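Can Machines Do Household Chores Yet? A Study of Appliance Tasks

Final project report, Group Leltine

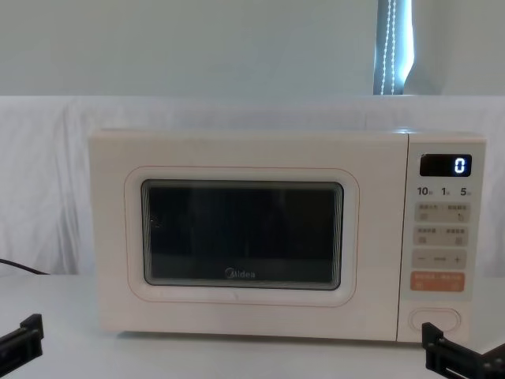

1. Background

Claims about household robots are usually made at the level of the chore: the robot makes lunch, the robot cleans the kitchen. A chore is a chain of short actions, and the chain fails when any one link fails. Our project looked at one of the shorter chains in a kitchen, which is heating a plate of food in a microwave oven. A person does this without thinking. We wanted to know which parts of it a two-armed machine can do now, which parts it can do only under supervision, and which parts should be left to a person.

The work was limited to a tabletop. We did not consider walking, driving between rooms, or fetching food from a refrigerator.

2. Task definition

The chore was divided into six actions:

Open the door.
Place the plate inside.
Close the door.
Set the time.
Press start.
Remove the plate when the cycle ends.

An attempt was counted as complete only if all six actions were done in order with no human contact. An attempt in which the plate was tipped, or the oven was pushed out of its starting position, was counted as a failure even if the food was heated.

3. Equipment and software

The oven has a door on the left and a narrow control panel on the right. The door is opened by an oval release button at the bottom of the panel, so there is no handle to pull. The start button is orange. The other buttons are light grey on a cream body, and the labels are in Chinese. Three preset times, 10, 1 and 5, are printed in a row under the display.

Motion planning was done in Skedurine, a scheduler written by an earlier project group. It takes a list of actions and assigns each one to the left or right arm. Demonstrations were recorded and labeled in Flikeron, our own logging tool. We recorded 510 demonstrations, of which 324 were kept for training. The others were dropped for missing data, operator error, or a start position outside the allowed area.

4. Test procedure

We ran 165 attempts after training. The first 100 used a fixed oven position. In the remaining 65 the oven was shifted or turned slightly before each attempt. The plate was the same one throughout. The operator stood within reach of the stop switch and recorded the first action that failed.

5. Results

Pressing was the most reliable type of action. With the oven in its fixed position, the start button was rarely missed. The orange color helped the vision model find it. The grey buttons were harder, and the most common error was pressing the neighbor of the intended button. The paired layout puts two targets side by side, and a fingertip wider than a human one leaves little margin.

Opening the door was less reliable than we had assumed. The release button needs a firm push, and a firm push moves the oven backward on a smooth tabletop. We solved this by having Skedurine hold the body with the left arm while the right arm pressed. The fix cost time, and it put the left arm close to the path of the opening door. Several runs were stopped for that reason.

Placing the plate was the weakest action. The gripper could hold the rim, but it had to release inside a confined space where the cameras had a poor view. Most tipped plates occurred here. Removal had the same problem in reverse, and the result depended on how well the plate had been placed.

Performance fell in the shifted-position group for every action. The system had learned some button locations relative to the table, and a small rotation of the oven was enough to produce a miss.

6. Discussion

We compared our findings with the requirements list from Alexiou, the small catering kitchen that advised us on the project. Their staff need an oven loaded and started within a short break between other jobs, and they move the oven when they clean. Our system meets neither condition. It is slower than a person and depends on a layout that stays put.

Partial automation is more realistic. A machine that sets the time and starts the oven after a person has loaded it could be used with what we have now, though the labor saved would be small.

7. Limitations

We tested one oven and one plate. Food was replaced by a sealed weight, so spills were not measured. The operator knew the purpose of the test and may have stopped some runs early.

8. Further work

The next group should add a wrist camera for placement, vary the oven position during recording, and test a model with a pull handle. The Flikeron logs and the label guide are stored in the project folder, together with the stop records for all runs.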